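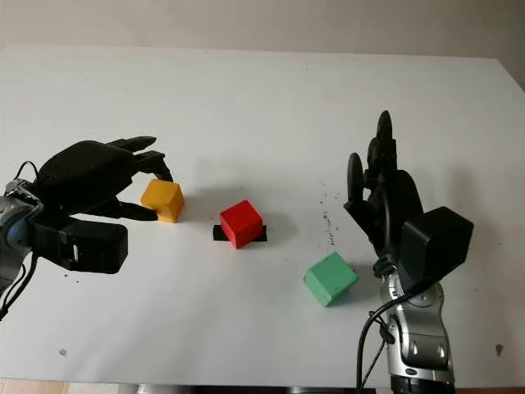 Colored cubes on a white tabletop.

Drernen Public Library to Open Toy and Game Lending Service in May

The Drernen Public Library will begin lending toys, puzzles and board games to cardholders in May, following a trial at its Pilto branch. The service will be offered at the main library and at all branches. A regular library card is the only requirement, and no fee will be charged for borrowing.

The opening collection holds 2,740 items. It includes building blocks, shape sorters, wooden puzzles, card games, board games for older children and adults, and a small number of large-print and high-contrast games for people with low vision. Items for children under three are shelved separately and carry a green label.

During the trial at Pilto, 301 households borrowed at least one item. Demand was highest on Saturday mornings and in the weeks before school vacations. Simple building sets were out on loan for most of the trial period, and the library has bought extra copies for the wider opening. Jigsaw puzzles with a large number of pieces were borrowed less often than expected, mainly by adults.

Each household may borrow up to four items at a time for a period of three weeks. Loans may be renewed once, unless another borrower has placed a hold. Items must be returned to a service desk during opening hours and may not be left in the outdoor book drop, where boxes have been damaged in the past. A toy borrowed at one branch may be returned at any other.

Purchase of the collection was paid for in part by a grant from the Dierckx Fund, which supports reading and early learning in the region. The remaining cost was met from the library's materials budget. The grant also covers storage bags, replacement boxes and cleaning supplies for the first two years.

All items are listed in the Vonex online catalog, where borrowers can search by age group, number of players and subject. Each entry states how many pieces a set contains and whether batteries are needed. Batteries are not supplied. Holds may be placed online, by telephone or in person, and will be kept at the desk for 7 days.

Staff will check and clean items after every return. Borrowers are asked to look through a set before taking it home and to report anything missing at the desk. The loss of a single piece will not result in a charge where the set can still be used. If a full item is lost or damaged beyond repair, the library will charge the replacement price shown in the catalog. Late fees will not apply to toys and games, in line with the policy already in place for children's books.

The library also plans a weekly play session in the children's room of the main building. Sessions will take place on Tuesday at 11 a.m. and are open to children up to age five with a parent or other adult. Registration is not needed, but the room has limited space - families arriving after it is full will be asked to wait or to return the following week. Parking behind the building remains free for the first two hours.

Child care providers in Drernen may apply for a group card, which allows a larger number of loans and a longer loan period of six weeks. Application forms are available at every branch and must be signed by the director of the center.

The library is not able to accept donations of used toys at present. Unopened board games may be offered to the Pilto branch, where staff will decide whether they can be added to the collection.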